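Evacuation Drill Marshals Wanted, Sullwood Site
Last updated: July
By Benedetta De Luca

Mancuso needs up to 36 paid marshals for a full evacuation drill at Sullwood. The building holds 372 staff across two shifts.
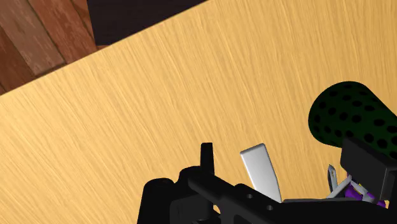 Marshals guide people to the assembly point, check stairwells and report by radio. Training is Thursday – lunch included. 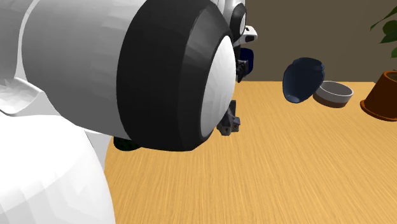
Remo Sala, a marshal at the last drill, said the radio practice was the most useful part. Apply at the front desk by 4 p.m.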